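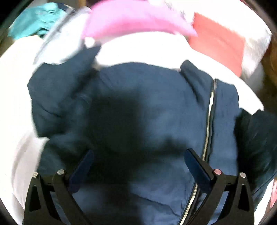 Household Textiles and Clothing Care Group, Department of Home Economics

3. Folding zip-front outerwear on a soft surface

3.1 Why jackets are treated separately

Most of the folding literature we looked at deals with T-shirts, towels and trousers. Flat things, more or less. Jackets get one line if they get anything, usually "fold as for shirt". This doesn't work very well. A jacket with a full-length metal zipper has two fronts that don't behave the same as the back, one stiff line down the middle, and sleeves that hold air. In the pilot round (May) jackets were the garment our participants complained about most, and the one they most often gave up on and put on a hanger.

So this section is only about jackets. Shirts are in Section 2, knitwear in Section 4.

3.2 Starting state

We separate three starting states. Hung: taken off a hanger, both fronts in line. Spread: laid out by hand, with the zipper visible and at least one sleeve away from the body. Dropped: let go over the bed and left as it lands. Households almost never start from hung. Diary entries from the pilot say the same thing over and over - clean clothes come up in a pile and go on the bed, and folding starts from there.

The dropped state is hard to describe in a table. Segura's earlier coding sheet had a single box for it ("crumpled"), and coders used that box for nearly everything. We now write down which edge of the garment is on top, whether the zipper can be found without lifting, and whether the sleeves are under or outside the body. Two coders, separately, then compare. Disagreements were mostly about sleeves. A dark sleeve on a dark body is hard to read, even standing right next to it, and worse from a print. 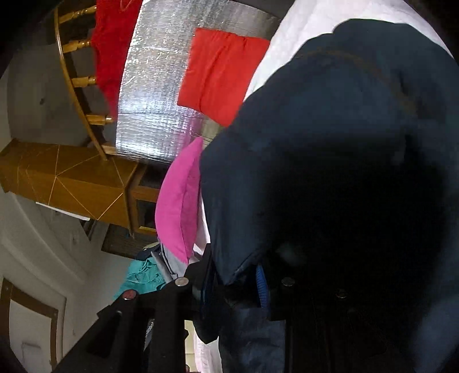 Figure 4. Navy fabric bunched up, soft creases at the upper left and deep shadow toward the middle.

Dark navy was kept in the set for exactly this reason. Lighter garments were coded faster and with less argument, but people own a lot of navy and black outerwear, and leaving it out would of made the results look better than they are. Coders were allowed to touch the garment only after the first sheet was filled in. Where a fold and a shadow couldn't be told apart the entry is "unclear" and stays that way, no going back afterwards to fix it.

3.3 The bed as a folding surface

Tables are the standard in the textbooks. At home its the bed. Beds are big, they're near the closet, and nothing slides off. The drawbacks showed up quickly though. The surface gives under the hand, so pressing a crease flat pushes the whole garment down into the bedding and the crease comes back when you let go. Zippers make it worse. The teeth want to follow the dip, and a front that was straight ends up with a bend in it before the first sleeve is even in.

Participants worked around this in different ways. Some held the zipper tape at top and bottom and pulled - quick, and good enough for storage on a shelf. Others closed the zipper all the way first, which takes longer but keeps the two fronts together for the remaining steps. A smaller group folded on the bed up to the sleeves and then carried the whole thing to a chair or the floor for the last fold. We code the carry as its own step.

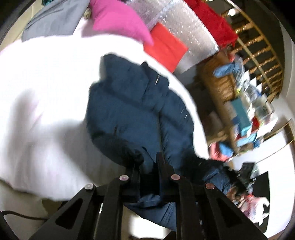

Hems need a note too. The written instruction was "bring the bottom hem to the collar", and this was read in at least two ways: the back hem only, or both layers together. With a puffy body the two layers drift apart and the lower flap gets left behind. Instruction sheet now says "both layers, smooth from the middle out, then lift". The smoothing matters more than the lifting, at least on bedding, where air stays under the back panel untill somebody pushes it out.

3.4 Limits of this section

One bed type, made up in white, and no lined winter coats. Hoods were left out completely and should get a section of there own. We also didn't look at what happens to the folded jacket afterwards, whether the crease across the chest stays in after a week in a drawer, for instance. Ramiro Segura is preparing a follow-up on storage and the coding sheet will be changed again for that. Scores by starting state are in Table 2, next section.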